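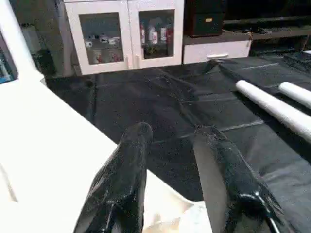 Work table and floor covering, with two white rolls set down on the black sheet.

Preparing the Textile Room

The Pratero Study Collection moved its textile holdings into a new workroom this September. This page gives notes on the room and the materials in use. The notes were prepared by Stamatia Makris, collections manager, and reviewed by Neusa Seixas, textile conservator.

The table
The white tabletop has a smooth, matte surface. A piece of cream-white cloth lies crumpled over its edge. Textiles from the Yupanqui bequest will be examined in this room before they are assigned to storage.

The floor covering
A large black fabric sheet extends from the table toward the furniture at the back of the room. Its fold lines and seams remain visible. Staff are asked not to walk on floor coverings in outdoor shoes.

The rolls
Two white rolls lie parallel on the sheet, one slightly behind the other. Under the collection's handling guidelines, long textiles are stored rolled, with the pile or decorated face outward, and labeled at one end.

The drawers
A white drawer unit stands beyond the table. Flat items of modest size are kept in drawers, interleaved with acid-free tissue.

The textile holdings number 2239 items, of which nearly 2000 have been cataloged. Requests to consult them should be sent to the Sudov Reading Room at least 30 days in advance. Please quote the item number in all correspondence.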